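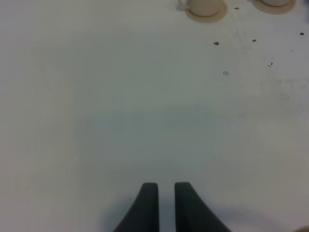
Re: [stokmont-users] Colour drift on matte white benchtops

On November 2021, a list member wrote:
> We resurfaced 2 benches with Letell matte white in August.
> Under the new tubes one end reads cooler than the other.
> Is it the coating or the lighting?

Most likely the lighting. Matte white picks up whatever is overhead, and a small mismatch between tubes shows on it long before it shows on grey. Swap the tubes end for end and look again. If the cool patch moves, leave the coating alone.
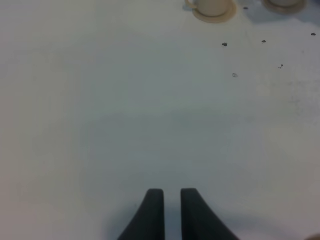 Page last changed: see list archive, revision 89

If it stays put, check the film build. The Ahmadpour sheet we work from calls for a light sand at 1,000 grit between coats and 2,000 on the last. Going finer burnishes the surface and the sheen goes patchy.

Don't use the Fisis cleaner until it has cured.

Recent threads
- Edge chipping on Letell panels
- Tube labelling at Stokmont
- Fisis cleaner: dilution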